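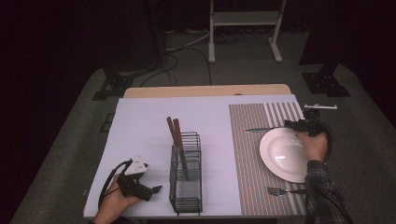 Lokley to Host Summer Garden Party Weekend for Film and Music Guests

Lokley, 14 February 2021 – The events company Drendau is pleased to announce that it will organise the Lokley Garden Party, a weekend of live music, long dinners and dancing by the lake. The party will last two evenings and is open to 200 invited guests from film, music and fashion.

The first evening starts with a dinner of 4 courses, prepared by the kitchen of Hotel Amissah. After the dinner there will be a concert on the lawn. The second evening belongs to the fashion house Alasent, which will show 28 summer looks for the first time. Guests are kindly asked to come in light colours – flat shoes are advised for the grass.

The names of the hosts and the musicians will be made public in April, together with the full programme.

Members of the press can ask for a place from the same month. Last time Drendau received 113 requests, so early contact is recommended. Photographs from both evenings will be sent to all registered media on the following morning.

Press contact: Drendau press office, Lokley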